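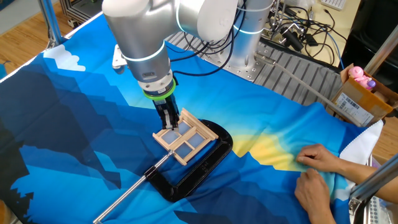

I own more clamps than saucepans, and I still run out of them whenever there's glue on the go. My husband reckons I should stop buying them at garage sales. I reckon he should stop lending them to his brother. Anyway, after last month's post on fixing the wobbly kitchen stool I had a heap of questions about gluing and clamping, so I've put everything I know in one spot.

Start with a dry run

Put the whole thing together with no glue first, clamps and all. I know it's boring and you want to get on with it, but glue has a way of making every missing bit of wood and every wrong-sized clamp show up at the worst possible moment. Once it all sits nicely, leave the clamps open to about the right width, lay them out in the order you'll grab them, and then get the glue out.

I also pencil a little mark across each joint while it's dry. Chair rungs look identical until they're covered in glue, and then you find the left one was never meant to go on the right!

How much glue

Less than you think, but spread it right to the edges. I use an old toothbrush for big surfaces and a matchstick for little ones. When you tighten up you want a line of tiny beads along the join. If it runs down the leg you've overdone it, and if there's nothing at all, take it apart and add some more while you still can.

End grain is the thirsty one. It drinks the glue and leaves the joint starved, so I brush on a thin coat, wait 3 minutes, and brush on another before I put the pieces together.

How tight

Snug, then a tiny bit more. I used to wind my C-clamps up until my knuckles went white, and all I got for it was dented pine and a joint with all the glue squeezed out of it. Stop when the gap closes. On a long join I nip up the middle one first and work outwards, going back over the lot once they're all on.

Always put scrap between the metal and your good timber. I keep an ice cream tub of offcuts for this, with a strip of baking paper stuck round each one so they don't end up as a permanent part of the coffee table (ask me about the coffee table). Cork tiles cut into squares are lovely for painted things. For round legs I cut a vee in a bit of softwood, and that stops the clamp skating off sideways.

When you haven't got a clamp that fits

Masking tape pulled tight does a beautiful job on picture frames and small boxes. Bike inner tube, cut into a long strip and wound round and round, is the best thing I know for chair legs and anything curvy. Clothes pegs for thin bits of trim. For flat work, a stack of cookbooks or a bag of rice on top of a sheet of baking paper. My neighbour Lucyna Tomaszewski swears by bulldog clips for mending the spines of her recipe books, and hers have held up a lot better than mine.

Wiping up

I've gone back and forth on this. A wet cloth straight away is fine if you're going to paint, but on bare timber it can push thin glue into the grain, and you'll see a pale patch as soon as the oil goes on. These days I wait until the beads have gone rubbery and lift them off with an old chisel or a plastic scraper. Corners get a drinking straw pushed along them, which scoops the stuff up into the end. Very satisfying.

Leave it alone

The bottle might say you can take the clamps off in half an hour. For anything somebody's going to sit on, I leave it overnight, and longer in winter when the garage is freezing. If it's really cold I bring the whole lot into the laundry and everyone has to step over it.

Looking after the clamps

Old ones with a bit of surface rust clean up well. Soak the screw overnight in white vinegar, scrub with a wire brush, rinse, dry it properly and rub a candle stub up and down the thread. I don't use oil on mine any more, as it gets on my hands and then on the timber, and then the stain won't take. Dried glue on the pads scrapes off with a blunt knife.

Mine hang on 8 big nails along a batten above the bench, sorted by colour for no good reason. Next month I'll have a go at drawers that stick, so send me yours if you've got a really stubborn one.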